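Household tidying and everyday objects — Working papers

4.2 Small things in a tangle

I came to rubber bands late in this study, and mostly by accident. Inmaculada Barrios and I had spent the summer asking people how they sort buttons, screws and clothes pegs, and those all behaved more or less as we'd guessed. You pick one up, you look at it, you drop it in its pot. Then in September a man in our Stesau group told us he'd happily sort buttons all evening but wouldn't touch the band drawer, and I went back through the 334 diaries to see whether he was on his own. He wasn't! Bands came up again and again, usually with a groan attached.

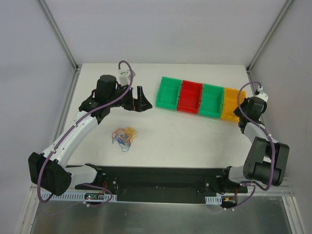

Figure 3. Bands in a loose pile, with four open coloured bins beyond it.

Bands are awkward because you can't really see where one stops and the next begins, and colour is the only handle most people have on them. Our diarists nearly all started with whatever stuck out. In Figure 3 that would be the blue loop at the bottom of the pile, or the other blue strand hanging out to its left, and I'd have gone for one of those myself. The pale ones mixed into the middle are the sort our diarists left for last — or, quite often, left altogether.

Murdo Laing (who read an early draft, and keeps his own bands on a door handle) thinks we make too much of colour and should have asked about thickness. He may well be right. The Duman diaries do mention "fat ones" and "skinny ones", but only in passing, and we hadn't left a box for it on the form. I come back to his point in Section 5, along with the hair ties.

Contact the editors | Back to top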